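Home | Visits | Workshops | Open Day | Getting Here | Contact

Open Day at Mondal Robotics, Tarnell: Your Questions

We get a lot of lovely emails in the weeks before the August open day, and many of them ask the same things, so Anoma Samarakoon and I have gathered the answers on one page. If yours isn't covered, please write to us anyway – we do read everything, even if it takes us a little while to reply.

Do I need a ticket?

Yes, but it's free. There are 210 places over the whole day, and you pick an arrival time when you book. If you turn up early, there's coffee in the lobby and plenty of chairs, so don't worry about standing around on the sidewalk.

What will I get to see?

The morning is mostly arms: two of them sorting parts, and a smaller one that Clive Pilkington has been teaching to put lids on jars (it's slower than you'd expect, and people end up cheering for it). After lunch we move upstairs for the hand-held gripper demonstration, where a person carries the gripper around and does the task by hand while cameras record it. Those recordings are what the arms learn from later on.
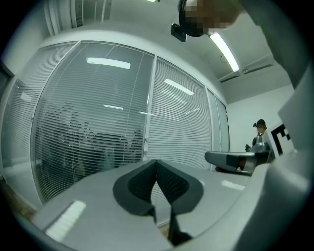
Hand-held grippers in the upstairs room, with a square marker on the wall.

Can I try a gripper myself?

You can, and we hope you will! Kenta Imai runs the hands-on table and will show you how to hold one and how to close the fingers gently. It feels a bit odd for the first minute or so and then most people get the hang of it. You'll have a few minutes each, longer if the line is short.

What are the black-and-white squares for?

Everyone asks this one. They're markers that a camera can pick out easily, and they help the software work out where things are in the room. Please don't lean on them or move them, tempting as it is to straighten one.

Is it suitable for children?

We'd say 7 and up for the upstairs session, with a grown-up alongside. Younger brothers and sisters are very welcome downstairs, where Afroza Nanayakkara will have building blocks and a drawing corner going until 4 p.m.

Can I take pictures?

Downstairs, as many as you like. Upstairs, please check with whoever is leading the session first, and leave the flash off while a recording is being made.

How do I get there?

We're at 1042 Fundinholm Road, on the Drevville side of town. The parking lot behind the building fills up early, but the bus stops right across the street. There's an elevator to the second floor, and Mahfuz Mridha at the front desk can help with anything else you need on the day.

Related
School group visits: how to book
What happened at last year's open day
Clive's jar lids, part two
Directions and parking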